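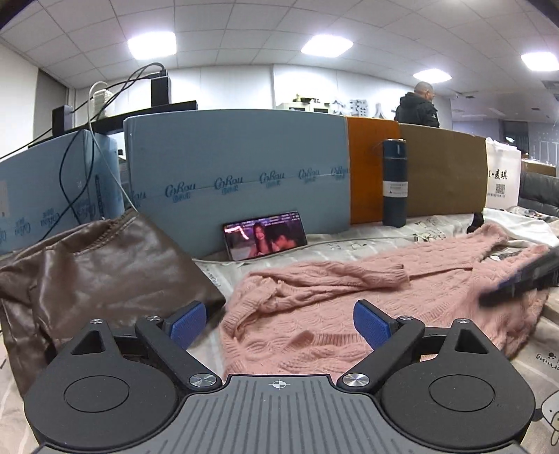 Why so much clothing?
Clothes are where our method either earns its keep or falls flat, so most of the questions I get are about them. The project is called Brullero, and it's a way of teaching a robot arm to handle soft stuff from demonstrations people record with a hand-held gripper. No arm in the loop while you're recording, just a person doing the task. A rigid box looks pretty much the same from one try to the next, but a pink cable-knit sweater lying crumpled with one sleeve stretched out gives you a new problem every single time. I love it and it drives me nuts.

So what's new about it?
The training part. Plenty of people copy demonstrations straight through, start to finish. We cut each one at the moments when the fingers close or open, and the policy learns the pieces separately, plus a small model that picks which piece comes next. Flurina Tanner came up with the cutting rule. I wrote the code that broke it twice and then (eventually!) made it work.

How many demonstrations did you use?
384 for the main result. I threw out a bunch before that, mostly ones where the tracking jumped, and those aren't in the number.

And what is the main result?
On sweaters the policy had never seen, it got both sleeves folded in on 31 of 40 tries. The copy-it-straight-through version, trained on the very same data, managed 18. Same arm, same table, same sweaters, and I shuffled the order so neither one got the easy starts.

Where does it still mess up?
Inside-out sleeves, mainly. It grabs the cuff just fine and then folds as if the fabric will follow, and it doesn't. Very thin T-shirts are bad too – the fingers pick up two layers and the whole thing comes along for the ride. I haven't got a fix for either one yet.

Do you clean up the table before recording?
Nope. We tried that in the first round, with bare tabletops and nothing else around, and the policy got confused the minute somebody left a mug out. Now we record on patterned cloth, with bags and bottles and whatever else is around, and it copes with new rooms much better. I don't have a proper number for that one, so take it as my impression.

Why blue finger pads?
Grip, not color! The texture is what matters. Smooth pads slid right off knits in our early tests.

Is Unura the same thing?
No, but I see why you'd ask. Unura is our labeling tool. It finds the open and close moments and lets you drag them if they're off. You need it to prepare your own data, but not to run the trained policy.

Can I get the data?
Yes, after May. We're still blurring faces and screens, and that's slow going. The code is out already, under the Nosstead name, which was the old project name and which I keep meaning to change.

How long does training take?
3 days on our machine, which has 2 graphics cards. The piece-picking model is tiny and finishes over lunch.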